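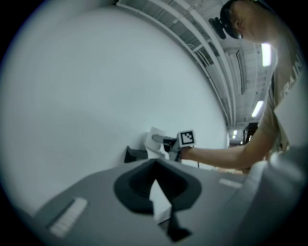 How many demos before the wall-paper task is worth training on? Going by the July runs, 87 clean ones per sheet size, with the start pose varied each time.

2021-10-07, Stekuleck bench notes

Paper-to-wall task, hand-held grippers. Target is to bring the sheet up flat, press, hold for 3 seconds, let go. Slow approach works better for the tracking than a quick one. Keep the marker turned toward a camera during the press or the pose drops out.

Threw out 17 demos from the Egan set. Most had the sheet folding at the fingertip before contact, the rest lost the marker near the end.

Longest demo in the set is up to 2,938 time steps, too long for the Vatura loader. Trim the idle part at the front before export.

To do: redo calibration on the left gripper, ask Zinham about softer finger pads, try heavier paper. Replay on the arm has to wait for the new mount.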